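Notes on Household Upkeep: Bottles
2 Comments | 41 Shares

The household at Tullwood reviews its toiletries every November, generally after supper. Dean Wainwright kindly lent his list of refill prices for the purpose.
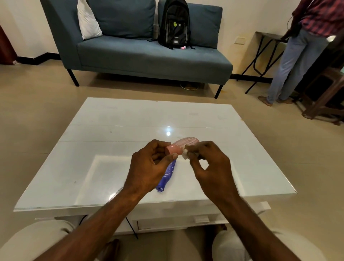
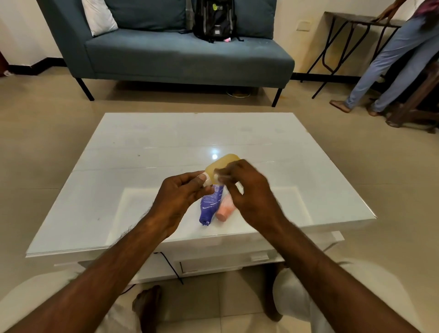
The rule adopted this year is that no new lotion is to be purchased until the open containers have been cleaned and assessed. The work is done at the white coffee table, as its glossy top may be wiped down afterward. The blue-violet bottle will be retained – the remainder go to the Diltbridge exchange, which accepts more than 200 containers a month.

Share this post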